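Bilan carbone scope 3 : facteurs monétaires ou facteurs physiques pour les achats d'équipement ?

Forum Comptabilité carbone > Méthodes et périmètres

d_tremblay
Bonjour à tous. Je reprends le bilan d'une PME de distribution, deux sites, Rodport et Zenville. Le bilan précédent traite toute la catégorie 1 (achats de biens et services) en ratios monétaires. Résultat : 524 tCO2e pour les achats, sans aucune ventilation exploitable. La direction demande un plan de réduction par fournisseur. Or, avec un facteur exprimé en kgCO2e par millier d'euros, la seule façon de réduire est de dépenser moins. Un fournisseur qui passe au recyclé et augmente ses prix fait monter le bilan.

J'envisage de passer en facteurs physiques (masse par matière) pour les lignes les plus lourdes et de laisser le reste en monétaire. Deux questions : où placez-vous la coupure, et recalculez-vous l'année de référence ?

r.lis
La coupure se place sur les émissions cumulées, pas sur le montant des factures. Trier les lignes par tCO2e décroissantes avec les ratios actuels, puis traiter en physique jusqu'à couvrir 60 % du total. Au-delà, le coût de collecte dépasse le gain de précision. Pour l'année de référence : recalcul obligatoire si l'écart de méthode dépasse le seuil de signification que vous avez écrit dans votre procédure. S'il n'y a pas de seuil écrit, commencez par là.
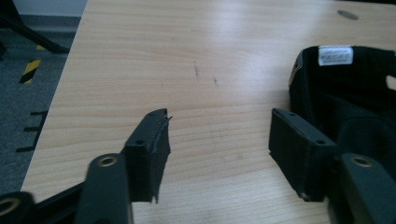 Attention aussi aux doubles comptes. Si le facteur matière inclut déjà le transport amont jusqu'au grossiste et que vous avez une ligne fret séparée en catégorie 4, une partie du trajet est comptée deux fois. Il faut lire la fiche de chaque facteur, colonne « frontières ».

Dexter Manalo
Pas d'accord sur les 60 %. Le tri initial repose sur les ratios monétaires, donc sur la donnée dont on cherche à se débarrasser. Une ligne « mobilier et agencement » peut être sous-estimée d'un facteur 2 et rester sous la coupure pour toujours. Je préfère un tirage : toutes les grosses lignes, plus un échantillon des petites, recalculées en physique pour vérifier l'ordre de grandeur.

r.lis
C'est valable si vous avez les masses. La plupart des PME ne les ont pas. Échantillonner des lignes pour lesquelles le fournisseur ne donne rien revient à estimer une estimation.

Dexter Manalo
Les masses s'obtiennent. Bon de livraison, fiche produit, ou une balance. Pour du mobilier, un relevé par type de meuble se fait en une matinée par site.

d_tremblay
Précision utile : l'outil est Onero, version en ligne. Il accepte les deux types de facteurs dans un même inventaire mais n'affiche qu'une incertitude globale. J'ai donc du mal à montrer à la direction que la partie physique est plus fiable que la partie monétaire.

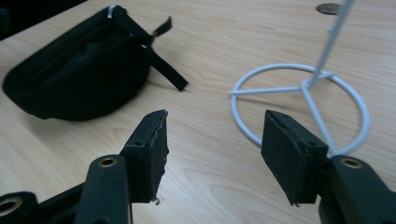 Mayuree Sriwong
Exportez en CSV et faites la propagation à part. Onero applique une incertitude par défaut identique à toutes les lignes tant que le champ « qualité de donnée » est vide. Remplissez-le ligne par ligne et le total change déjà. Limite de l'export : 1000 lignes par fichier, il faut découper par site.

d_tremblay
Merci, le champ était vide partout. Je relance le calcul en août avec les lignes du second semestre.

rdalisay
Je reviens sur la question de l'année de référence. Chez nous (cabinet Dimaculangan), la règle est de conserver les deux séries en parallèle pendant deux exercices : l'ancienne méthode pour la continuité, la nouvelle pour le pilotage. Le recalcul rétroactif en physique est rarement possible, les bons de livraison ont disparu. On documente la rupture de série dans l'annexe méthodologique et on ne compare jamais une valeur de la première série à une valeur de la seconde.

r.lis
Deux séries, c'est deux fois le travail et un risque réel que la communication choisisse la plus flatteuse.

rdalisay
D'où l'annexe. Le chiffre publié est désigné à l'avance, par écrit.
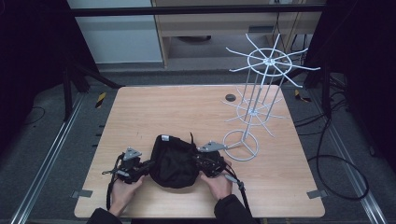

Plateau en bois clair, pochette en tissu noir et présentoir en fil métallique blanc.

Dexter Manalo
Pour revenir au mobilier, voici ma grille de saisie minimale :
- type de meuble et nombre d'unités
- masse unitaire, pesée ou lue sur la fiche
- matière principale et matière secondaire
- année d'achat
- neuf ou reconditionné

La matière secondaire est souvent oubliée alors que le piètement acier peut peser davantage dans le résultat que le plateau.

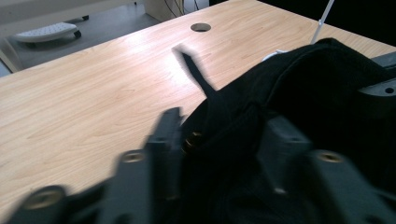

La question de l'amortissement n'a pas encore été traitée. En comptabilité carbone, deux pratiques coexistent pour les immobilisations : tout imputer l'année d'achat (catégorie 2), ou étaler sur la durée de vie. Le GHG Protocol demande la première, plusieurs méthodes françaises utilisent la seconde. Pour un bureau comme celui de la photo, plateau clair avec passe-câble rond, la masse et la matière du plateau suffisent ; le passe-câble peut être négligé, et le dire dans l'annexe. Ce qui ne se néglige pas, c'est le choix entre les deux pratiques, à figer avant la saisie.

Mayuree Sriwong
D'accord pour figer avant. J'ajoute que l'étalement rend invisible l'effet du réemploi la première année. Pour un plan de réduction, c'est gênant.

d_tremblay
Je retiens : seuil de signification écrit, tri à 60 % plus échantillon de contrôle, imputation l'année d'achat, rupture de série documentée. Reste à convaincre le site de Zenville de sortir la balance.

r.lis
Je maintiens ma réserve sur l'échantillon. Publiez l'écart constaté, on en reparlera.

Commentaires des lecteurs

Lecteur non inscrit : La remarque sur le champ « qualité de donnée » devrait figurer dans la documentation de l'outil.

Remigiusz : Quelqu'un a-t-il un facteur correct pour le textile synthétique en petite série ? Les valeurs publiées sont très dispersées.

Reynaldo : Voir le fil sur les facteurs textiles, la dispersion vient surtout du mix électrique retenu pour la teinture.

Discussions récentes

Facteurs textiles : quelle base retenir ?
Catégorie 4 et catégorie 9, qui paie le transport ?
Électricité : méthode fondée sur la localisation ou sur le marché
Questionnaire fournisseurs, modèle court
Mobilier reconditionné : où affecter la remise en état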